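Häufige Fragen zur Störung an der Greifzelle Ilgate

Stand: 11. Sep. 2021

Seit der Störung an der Zelle Ilgate erreichen uns immer wieder dieselben Fragen, vor allem aus der Frühschicht und von den Kolleginnen und Kollegen bei Brudcombe. Die Antworten hat Malou Hviid zusammengestellt, technisch geprüft wurden sie von Tariq Bugti.

Was ist passiert?

Beim Greifen aus dem Behälter ist der Arm tiefer gefahren als vorgesehen und hat mit einem Greiffinger auf dem Behälterboden aufgesetzt. Die Steuerung hat die Überlast erkannt und den Arm angehalten. Verletzt wurde niemand. Der Finger war verbogen und wurde getauscht.

Warum hat der Arm nicht früher gestoppt?

Die Kraftschwelle war nach dem letzten Update der Greifsoftware Avisik auf den Werkswert zurückgesetzt. Dieser Wert ist für schwere Metallteile gedacht und für unsere Mischbehälter zu hoch. Der Arm hat also genau so reagiert, wie er eingestellt war -- nur war die Einstellung falsch.

War die Kalibrierung der Kamera schuld?

Zum Teil. Bei der Nachmessung lag die Höhe des Behälterbodens 6 mm neben dem gespeicherten Wert. Vermutlich war der Behälter beim Reinigen verschoben und danach nicht neu eingemessen worden. Mit der richtigen Kraftschwelle wäre daraus aber kein Schaden entstanden.

Welche Gegenstände machen am meisten Probleme?

Durchscheinende Becher, Brillen und alles, was aus beweglichen Gliedern besteht. Bei durchscheinendem Kunststoff liefert die Tiefenkamera lückenhafte Werte, und die Software schätzt die Höhe dann aus der Umgebung. Flache Teile sind ebenfalls kritisch, denn dort fährt der Finger sehr nah an den Boden heran.

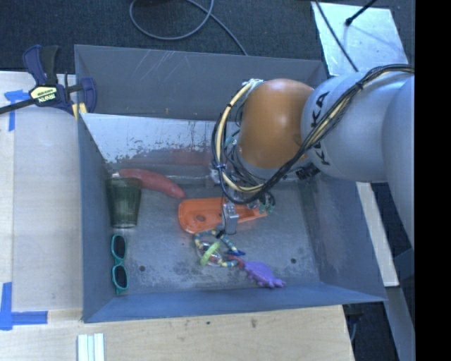 Greifer über einem orangefarbenen Kunststoffteil, davor der Perlenring; links im Behälter Becher und Sonnenbrille.

Darf ich in den Behälter greifen, wenn der Arm steht?

Nein. Ein stehender Arm kann auf die nächste Kameraauswertung warten und ohne Vorwarnung anfahren. Erst Not-Halt drücken, Schlüsselschalter auf Hand stellen und den Schlüssel abziehen. Das gilt auch, wenn nur ein Teil umgedreht werden soll.

Was mache ich, wenn der Finger wieder aufsetzt?

Not-Halt drücken und den Arm nicht von Hand wegdrücken. Danach 30 Sekunden warten, bis die Bremsen an der Anzeige als geschlossen gemeldet werden, und die Störung mit Uhrzeit ins Zellenbuch eintragen. Freifahren darf nur, wer die Einweisung für den Handbetrieb hat. Falls ein Teil unter dem Finger klemmt, bleibt es liegen, bis der Arm freigefahren ist.

Kann das Kabelpaket hängen bleiben?

Die Leitungen laufen außen am Arm entlang und bilden am Gelenk eine weite Schlaufe. Diese Schlaufe wird gebraucht, damit sich das Gelenk drehen kann, und darf nicht straffer gebunden werden. Vor Schichtbeginn bitte ansehen, ob ein Binder gerissen ist oder ein Mantel scheuert. Ein Schaden dieser Art ist bei uns bisher nicht aufgetreten, beim Hersteller des Greifers (Kazmi) steht er aber auf der Prüfliste.

Muss der Behälter geklemmt sein?

Ja, immer. Nach jedem Lösen der Klemmung muss der Boden neu eingemessen werden, auch wenn der Behälter scheinbar an derselben Stelle steht. Das Einmessen dauert 5 Minuten und wird im Menü unter "Behälter" gestartet.

Was wurde inzwischen geändert?

Die Kraftschwelle ist gesenkt und mit Passwort gesichert. Nach jedem Update wird sie gegen das Datenblatt der Zelle geprüft, mit zwei Unterschriften. Außerdem fährt der Arm die letzten 4 cm über dem Boden nur noch mit reduzierter Geschwindigkeit. Das kostet etwas Takt -- wer deswegen am Regler drehen will, spricht vorher mit Tariq Bugti.

Wann läuft die Zelle wieder im Automatikbetrieb?

Zurzeit läuft sie nur unter Aufsicht. Die Freigabe für den unbeaufsichtigten Betrieb ist noch für September geplant, sofern die Testreihe mit den flachen Teilen ohne Aufsetzer bleibt. Ein festes Datum gibt es noch nicht.

An wen melde ich Beinahe-Vorfälle?

An Malou Hviid, mündlich oder über das Formular am Schaltschrank. Auch ein leichtes Streifen am Behälterrand bitte melden.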